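Do You Really Need a System for Folding Napkins?

November 4, 2021

I have now read three separate articles telling me that the way I fold cloth napkins is wrong, and I would like to register a complaint.

Some background. Back in June we gave up paper towels at the table. It was Noemi's idea, and I went along with it mainly to save having the conversation again. She had done the math on what we were spending, or said she had. I asked to see the math and was told it was in her head. So we bought a stack of orange cloths, plain ones with a stitched hem, from the home goods place on Dirard Street that always smells of candles. They were on sale. I suspect they were on sale because they are extremely orange.

I'll say this for them, they wash well. They've been through everything from chili to bicycle grease and the color has hardly budged. I had been promised by the woman at the register that they would "soften beautifully" and I am still waiting for that part. They feel like cotton cloths. That's fine, it's what I paid for.

The trouble started with the folding. I fold a napkin in half, then in half again, and I put it on the pile. Apparently this makes me a barbarian. According to the first article I read, I should be "finding the corner" before I do anything else. You lay the cloth out flat on a clean surface, locate a corner, pinch it, and everything proceeds from that pinch. The writer called it the anchor. There was a paragraph on breathing.

I was ready to hate this, so naturally I tried it. 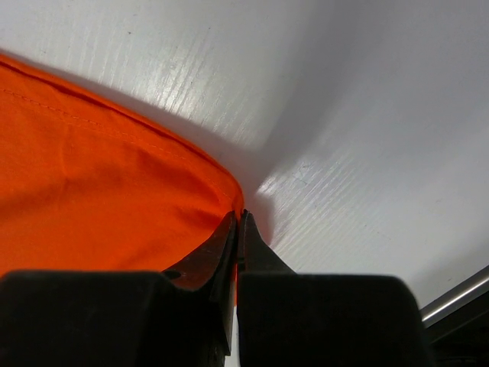
The orange one on the white surface, hem side up, corner already pinched.

The first thing I learned is that the corners on ours aren't really corners. The hem runs along in a long curve and then rounds off at the end, so you're hunting for a point on a thing that doesn't quite have one. The articles all assume a crisp square napkin with four sharp tips, the kind you see in restaurants where somebody else does the ironing. Mine had wrinkles in it, and I wasn't going to iron a napkin in order to test a theory about folding napkins. There are limits.

The second thing is that the hem does help, and I say so grudgingly. If you follow the line of stitching along with your eye it takes you to the corner faster than patting around for it. I'd been grabbing whatever bit was nearest and shaking the whole cloth until it gave up. Following the stitches is quieter. Whether it is better, I leave to you.

Then comes the pinch. The advice is to take a small amount of fabric, right at the tip. Take too much and you get a fat bunch that throws off the first fold. Take too little and you drop it. I dropped it a few times. My brother-in-law Jalen, who was over to borrow the ladder and stayed to eat our leftovers, picked one up by the middle, folded it against his chest and had it on the pile before I'd finished finding my anchor. He wanted to know what I was doing. I told him. He looked at me for a while and asked where the ladder was.

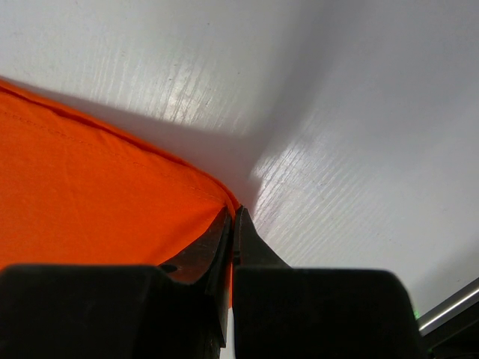 A proper pinch, with the corner gathered to a point. Article number one would approve.

I kept going, mostly out of stubbornness. A good pinch pulls the corner into a little folded ridge, and you can then bring it across to the opposite corner. In theory this gives you a perfect triangle or, if you go edge to edge, a perfect rectangle. In practice I got a shape that was very close to the shape I have been making all along. I put one of the new ones next to one of the old ones and asked Noemi which was which. She picked wrong. She maintains that she picked right and I mixed them up, and I can't rule that out.

Article number two was the one that really got me. It had a chart. It compared fold types by how much drawer space they save, and the winner was a sort of upright roll-and-tuck business that needs a divider. The divider, you'll be amazed to hear, was for sale at the bottom of the page. I measured our drawer. Our drawer is big enough for the napkins. It was big enough before and it would be big enough if I threw them in with a shovel.

Article number three said that the first two were outdated.

I do understand the appeal of this stuff. It's nice to open a drawer and have it look like someone with a plan lives in the house. And my old neighbor Thaddeus Lindgren, a man I respect in most things, folds his dish towels in thirds with the edges tucked under and has done so for as long as I've known him. He gets something out of it. I asked him once if it made the towels last longer and he said no, he just liked it. I'd trust that over a chart any day. If the articles said "some people find this pleasant" I would have no argument with them. They say it will change your kitchen.

So, my findings, for anyone considering the same purchase or the same rabbit hole. Looking for the hem first is worth doing – I've kept that, and it does spare you some flapping. The careful corner pinch is slower for me, though I could believe it gets quicker with practice I don't intend to put in. Folding in half and then in half again still works. Skip the divider.

As for the cloths, I'd buy them again, but I'd ask about other colors. Noemi says there was a gray. She didn't mention the gray at the time.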